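Toy storage container

A toy storage container is a box, tin, basket, bag or similar vessel in which children's playthings are kept when they are not in use. The term covers goods made for the purpose, such as lidded plastic boxes and fabric bins, and containers first sold with other contents and kept afterwards for toys. Small moulded figures, building pieces and doll accessories are the classes of toy most often kept in this way. Larger items, including ride-on toys and play kitchens, are normally left standing on the floor.

Types

Open bins have no lid and are meant for frequent access. They are usually wider than they are deep, so that the contents can be seen from above. Shallow bins suit figures and vehicles; deep bins suit soft toys, which are light and do not crush each other.

Lidded boxes keep out dust and can be stacked. The lid may be hinged, clipped or loose. Hinged chests of the older kind carry a risk of trapped fingers, and many current designs use a slow-closing stay or leave a gap at the front edge of the lid.

Drawstring bags open out flat into a mat and are gathered up by a cord at the rim. They are chiefly used for building bricks. The toys are played with on the mat and the whole is closed in one movement.

Compartment trays are divided by fixed or movable walls. They are used by collectors of small figures and for craft beads, and less often for general play, as sorting takes longer than tipping everything into one vessel.

Reused food containers

Biscuit tins, sweet jars, ice cream tubs and formula tins are widely kept for household storage. Their advantages are a rigid wall, a mouth wide enough for a hand, and a size that a small child can lift when full. Food packaging is also brightly coloured, and a child who cannot yet read can tell one box from another by its colour or by the picture on the front.

Before reuse the container is washed in warm water with detergent and left open until dry. Fat from butter biscuits clings to corners and seams and may need a second wash. Metal tins should be checked for a sharp inner rim. Plastic boxes should be checked for cracks at the corners, where the wall is thinnest. Paper labels come away after soaking; printed panels are normally left as they are.

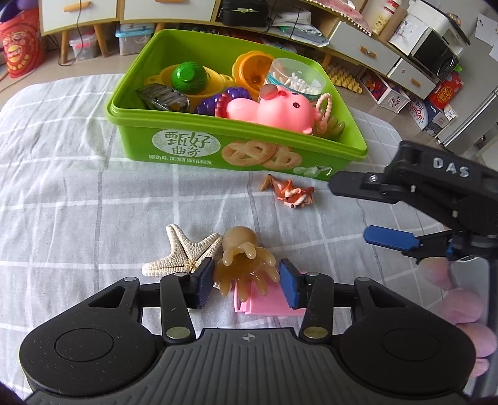

Lime-green cookie box reused for toys, with a rubber octopus, a starfish and a toy shrimp or crayfish on the bedspread.

Capacity and sorting

Capacity is given in litres for purpose-made boxes, but the figure is of limited use for irregular toys. Sea creatures, dinosaurs and insects have arms, tails and legs that hold the pieces apart, and a box of such figures contains a large share of air. Regular bricks pack more closely. Dennis Simiyu, in a household storage survey carried out in Jilora, listed 2278 separate toys and found that small figures with projecting limbs were the class most often kept in a vessel too small for them, with the lid left off as a result.

Two methods of sorting are in common use. In sorting by kind, each container holds one class of toy, for instance sea animals or vehicles. In sorting by use, each container holds whatever is played with together, so that a toy boat may be found with the animals and not with the other vehicles. Casimiro Cordero's handbook for nursery staff, written for the Arellano day nurseries, recommends the second method for children under 5 and the first for older children. Mixed boxes, filled without any system, are the usual arrangement in the home.

Toys with moving or soft parts need some care in packing. Soft rubber figures may take a permanent bend if they are left under a heavy load. They are placed on top, or kept apart from hard plastic pieces with narrow edges. Some soft plastics also react with others over long periods and leave a sticky film or a transferred stain. Dark dyes are the most likely to mark pale toys.

Emptying and refilling

Toys are commonly tipped out onto a floor, rug or bed. A bed gives a raised surface with little noise, and a plain or lightly patterned cover makes small pieces easier to find. Pieces tend to roll towards any dip in the mattress and may pass between the mattress and the wall. A floor mat with a raised edge avoids this.

Refilling is generally done with large pieces first and small pieces last. In the Kollisetti method, taught in some nurseries, the order is reversed: small pieces are collected first so that they are not overlooked, placed in a cup or pouch, and the cup is set on top of the large pieces at the end. The method takes longer but loses fewer parts.

Cleaning

Hard plastic and solid rubber figures are washed by hand in warm soapy water and rinsed. Figures with a textured surface are cleaned with a soft brush. Hollow figures with a hole in the base hold water and should be squeezed out and stood hole downwards. Plush toys are not stored until fully dry. The container is wiped out at the same time, as crumbs and grit gather in the bottom.

Purpose-made products

Purpose-made boxes are sold singly and in sets. The Covis range, a typical example, comprises an open bin rated at 1000 grams and a small lidded box rated at 200 grams, both in coloured plastic with rounded corners. Ratings of this kind refer to the load the handle will bear and not to the strength of the wall. Boxes intended for young children usually have cut-out grips in place of wire handles, and large chests are provided with ventilation holes.

See also

Biscuit tin
Toy chest
Household storage
Play mat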